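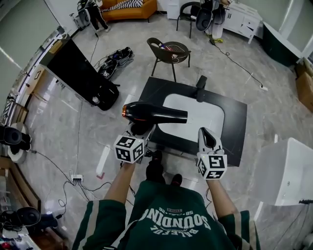 Re: [masville-home] Hair dryer cutting out, and where to keep it

List: Masville Home and Household
Sent: 6:30 pm

To the person in Bromdale who wrote this morning:

> We have a black dryer that I bought secondhand at the Dinu store
> in February. It runs fine on low. On high it shuts off after a
> while and won't come back on until it has sat. My daughter says
> it's worn out and I should toss it. The other thing is that we
> have no good spot for it. It hangs by the cord from a towel hook
> in the bathroom, and it has already hit the floor twice. Where
> does everyone else keep theirs? Our bathroom drawer is 6 inches
> deep and full.

I would clean it before tossing it. A dryer that quits on high and comes back after a rest is usually overheating, and the usual reason is lint over the air intake at the back. Mine did the same thing for most of a winter.

Unplug it and let it cool all the way. Take it to a table with good light and put it down on a light-colored mat, so you can see what comes out of it. Hold it with the back end toward you. The one I have is glossy black with an orange ring around the rear end, so it's easy to tell where to look. On many models the rear cover twists off or pulls straight back. If yours won't move, don't pry it. Leave it on and clean through the openings.

Use a dry toothbrush and the brush attachment on a vacuum. Go over the screen from the outside, then the inside if you got the cover off. Hair gets wound into the edges and tweezers are better for that. Wipe the body with a cloth that is barely damp and keep the cloth away from the openings. Put the cover back on, plug it in, and run it on low first, then on high.

If it still shuts off with a clean screen, stop using it. I wouldn't open up the motor section. The repair counter on Botetti Street looks at small appliances, but call first and ask what they charge, because on a secondhand dryer it may not be worth it.

Since yours has been dropped, also run your fingers along the cord with it unplugged. Feel for stiff or flattened spots, mostly near the handle. A crack in the body or a damaged cord means it goes out. 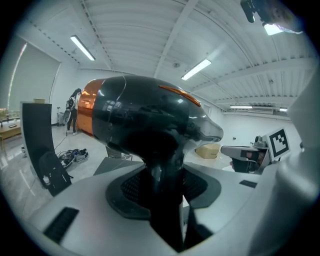 > Is it all right to wrap the cord around the handle?

It's better not to. Wrapping it tight bends the cord hard at the same point every time, right where it enters the handle, and that's where it tends to fail. Make loose loops and close them with a hook-and-loop strap or a twist tie.

As for where to keep it, I gave up on the bathroom. Ours is in a basket on the closet shelf in the hall with the loops of cord on top of it. If it has to stay in the bathroom, get a wall holder that takes the weight at the body or the nozzle and leaves the cord hanging slack, and put it well away from the tub and sink. The dryer should be cool before it goes into anything, a drawer included.

With a 6-inch drawer, I'd measure the dryer lying on its side before clearing things out for it. The handle on mine doesn't fold and I had the drawer emptied before I found that out.

I clean the screen every 2 months now. Three people use ours, so you may be able to go longer.

If anyone has a wall holder that stays up on tile without drilling, please post which kind. The suction one I bought came down overnight.

--
Masville Home and Household list
To leave the list, send a blank message with "leave" as the subject.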